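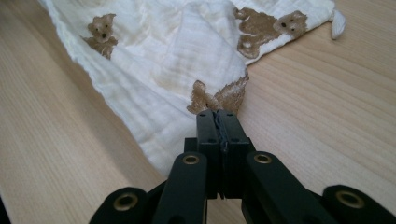
Jurkex Two-Finger Hand Tool and Folding Cell
Sold and supported by Broster
Reviewed for this listing by Everaldo Xavier, 11/30/19

Best suited to: small flat textiles, laundries and finishing rooms
Sold as: hand tool alone, or hand tool plus folding cell
Lead time: 5 weeks
Price: on request

The maker's leaflet says this system "frees your team from folding." We asked to have that line taken off our page. What the system does is pick up a piece of thin cloth by the edge, lay it out and fold it, at a pace a new hire would beat by the end of the first week. Whether that frees anybody depends on what you have them do next, and no machine we sell decides that.

The hand tool comes first. A person holds it and folds cloth with it, and the cell is set up from those folds. Muslin is the hard case. It creases on itself, the layers slide, and a printed side can end up tucked under. Two fingers closing on one edge is a modest way to go at it, but it marks the cloth less than the suction heads we used to carry.

Our longest-running customer is the Borkowska laundry, which handles baby cloths and bibs. They put in one cell in April. On a good shift it folds 185 pieces. The leaflet says 233, and we have yet to see that outside the maker's own shop.

Gizella Fekete runs the folding room there and was against the purchase. She still has her doubts. "I had people who folded. Now I have people who fold and people who stand next to a machine that folds," she told us. She does like having it for the last hour of the day, when wrists are sore. She doesn't like that the standing job was first posted at a lower pay grade. It took 3 meetings to get that changed, and you should settle the question before you order.

What you will need to plan for

Someone has to feed the cell and clear it. It won't find a cloth at the bottom of a full cart.
Finger pads wear. Spare pads are in stock and are not covered by the warranty.
Training with the hand tool is real work and should be paid as such. Your best folder is the one you want doing it, so expect the line to slow down meanwhile.
Towels and fitted sheets are not supported, whatever you may have read about the Nosia add-on. We tested it and don't stock it.

Returns accepted on unused hand tools. Cells are inspected before a refund is issued. Ask us for a trial with your own cloth before you sign anything.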